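March, late, with the kettle on for the third time

Well, I finally dragged the quilt out of the cupboard tonight. I've been putting it off since the Brinbridge show, where I saw that gorgeous hexagon coverlet and came home convinced mine was the colour of dishwater. It isn't, bless it – it only wanted airing and a bit of company.
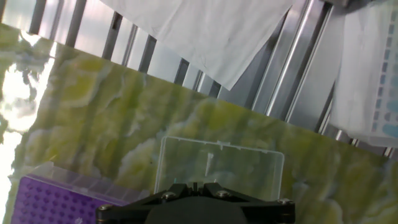 *Clear box, green background.*

I laid the finished hexagons along the hallway and there are 121, so I'm further on than I thought (and stiffer in the knees for the counting!). The pattern from Cisneros wants 400 for a single bed, and I do wonder what possessed me. 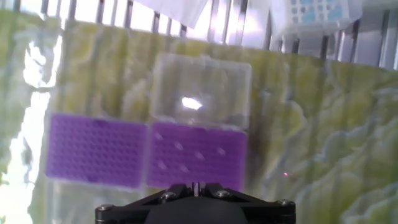
*Green and white, very shiny.*

The Melov thread is lovely to sew with, though it frays if I cut a length much longer than my arm. I wrote to the Clorutham sewing circle to ask whether I should be waxing it. 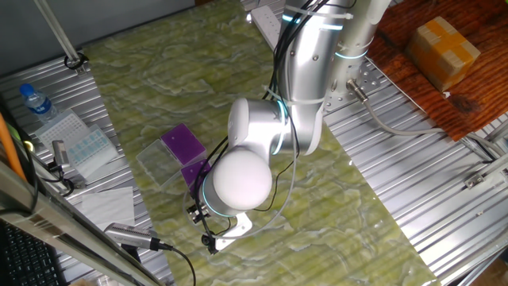
Beeswax, came the reply from Clorutham, and press it between two sheets of paper before you thread the needle, and for heaven's sake stop pulling so tight.

I've decided on the border at last, I think. Plain linen on three sides and something with a bit of colour along the top, where it folds over. I keep going back to the purple of those two racks with their clear lids open, against the green and cream, and I'm sure there's a scrap nearly that shade in the bottom of my basket. If not I'll have a rummage at the market – 35 centimetres would do me nicely.

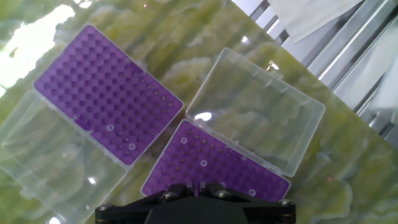 Wax first, then, and tomorrow I'll unpick that puckered row by the window while the light's good. The purple can sit beside a pale green for a day or two, like the racks on their marbled green, and I'll see if I still fancy it over breakfast. Must remember to buy needles.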